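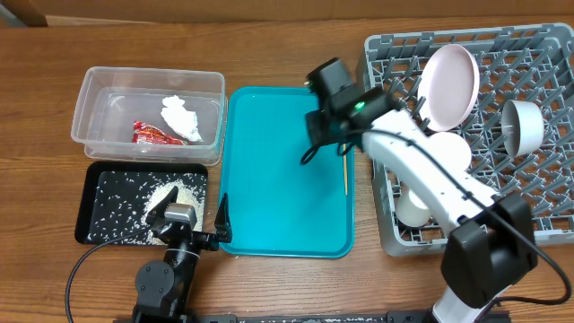
Two-arm table clearing project moves to its second stage at Rankin Street

Prutthorpe Shared Workshop, news, September

The members of the Dekar project have now both arms working on the same table at the Rankin Street workshop. One arm is black and the other is white, and they are fixed to one metal rail at the front of the bench. Until last month only the black arm was in use, and the white one was lying in parts in the metal room.

Dekar is a home-scale robot build. The aim is modest and easy to explain to a visitor: after a meal, the two arms should put the table in order. The rubbish goes in a container, the dishes go in the rack, and the food that has fallen on the tray should be collected. The people in the project work on it in the evenings, usually from 7 p.m., when the laser cutter is finished for the day and there is less noise and less dust.

The black arm is the older of the two. It was built from servo modules and links in the workshop, and its first gripper was opened and repaired so many times that the screw holes became too large. The present gripper has two angular fingers with a straight, parallel movement. This movement is better for thin objects, for example a chopstick or the edge of a plate. The previous one closed like scissors, and it had the bad habit to push a small object forward before it could hold it.

The white arm came to Prutthorpe as an unfinished kit from a member who moved to Zarkatmont. The instructions were missing two pages and one of the joints had been assembled in the wrong direction. The group took the arm completely apart on the bench, cleaned it, and put it together again. This work needed nine evenings. The white arm has a small green light at the gripper, and the group decided to keep it, although it has no role in the program. It tells the person at the keyboard that the gripper has power, and this has already saved some time in searching for a loose plug.

Why the rice

Visitors often ask about the rice. It is the most difficult part of the present exercise and also the cheapest. A gripper with two fingers is made for things with a definite shape, and grains of rice have the tendency to go everywhere. The group scatters dry rice on a black tray, where the white grains have good contrast, and then they try different ways to bring the grains together. At the moment the fingers are used like a small broom, with short movements towards the middle of the tray. A little scoop, which the gripper could take and put back by itself, is being drawn now and will be printed when the colour of filament is agreed. (There was a longer discussion about this than about the scoop.)

The results so far are mixed. The larger part of the rice can be gathered in one mound with patience. The last grains are the problem, and when the fingers come down too low, they lift the tray a little and the rice travels over the rim to the wood. A strip of rubber under the tray was tried and it helped. A lower speed helped more.

After each session the rice is swept and kept in a jar with a label, and it is used again the next time. Please do not take this jar to the kitchen. It has been on the bench many times.

The rack and the container

The dish rack was much easier than expected with plates and much harder than expected with bowls. A plate can enter between two rows of prongs with an error of some millimetres and it will still stand. A bowl has to be turned on its side in the air, and the gripper has to let it go at the correct moment. If it opens too early, the bowl rolls. The group has now a rule in the program that the arm waits for three seconds after it has lowered a bowl, and then opens the fingers slowly. It looks strange to people who are watching, as if the machine is thinking over its decision, but no bowl has been dropped after the rule was added.

Cups are still done by hand guidance, with a member who moves the arm and the computer that records the positions. The recording is then played again. This method is good as long as the cup stands in exactly the same place. The rack itself should also not be moved, and there are four marks of tape under the feet of it, which should please stay there, also when the bench is needed for something else.

For the rubbish there is a transparent container with rounded corners. Snack wrappers and tissues are used for practice, everything collected from the members' own lunches. Crumpled paper is the favourite object of everyone in the group. It has folds in all directions, the fingers find something to hold almost always, and if it falls it makes no damage. Wrappers are more slippery. They also reflect the ceiling lights, and the vision program takes the reflection for an edge. One lamp above the bench was moved to the side for this reason and the number of wrong grips became smaller. The walls of the container reflect too, and a matte one may be bought later.

Two arms and one table

The largest change of this stage is that the arms share the same space. When they worked one after the other, there was no risk of a collision. Now both of them want to go over the middle of the table, where the teal serving tray is placed, and the program has to say who goes first. For the moment it is solved in a simple way. The table is divided in a left side and a right side, with a zone between them where only one arm may enter. The other arm has to stop and wait outside.

This is slow, and some members find it too careful. On the other side, the arms have touched each other only one time since the zone was introduced, and it was during a manual test with the program switched off. A scratch on the white arm is the only result. A faster version will be tried on the computer first.

The cables are a separate subject. The black arm has a long cable which makes a wide arc over the table, and it is in the way more often than it should be. It was left long on purpose, so that the wrist can turn freely, but in one of the first tests it pulled a chopstick from the table to the floor. The cables of the white arm follow the links and run along them, and this is how the black arm will be done too when there is a free evening. If somebody has a bag of reusable ties which is not needed, the group would be glad for it.

Costs

Up to now the project has used 900 dollars from the equipment fund. The bigger part went to the servo modules for the black arm and to the metal rail. The tray, the rack, the dishes and the containers came from second-hand shops in Prutthorpe and from the cupboards of the members, so the pieces do not match, and this is good for the tests. A program which was prepared with only one type of white bowl would learn very little about a real kitchen.

No further money is asked for this season. Two spare servos are in the drawer with the green label. They are reserved for Dekar, and other projects should ask first before they take one.

How to visit or take part

The bench may be visited during the normal open hours. When the arms are in motion, visitors are asked to stay behind the yellow line and to keep bags, scarves and long sleeves away from the table. The emergency switch is the red one at the left end of the bench. Anybody in the room is allowed to press it, at any time, without asking, and it is much better to press it one time too often. Children are welcome together with an adult.

People who would like to help do not need experience with robots. At present there is a need for somebody who can sew, for a cloth cover against the dust, and for somebody with patience for labelling pictures on the computer. The second task can be done at home. Members who want to learn programming can begin with the waiting rule for the bowls, which is short and has good comments, and which everybody has already changed at least once.

The group from the Zarkatmont workshop has a similar bench, with one arm, and has asked to come for an evening to compare the grippers. They will bring their own dishes. An exact date is not fixed yet and will be written on the board near the entrance. It is planned that both groups try the same exercise, with one plate, one bowl, one wrapper and a spoon of rice, and put the notes together afterwards. The notes will be available to all members in the shared folder, under Dekar, stage two.

Questions can be left in the Dekar box at the front desk or asked at the bench in the evening. The bench will be closed for a short time at the end of the month, when the floor under it is being painted, and the arms will stay covered on their rail until the paint is dry.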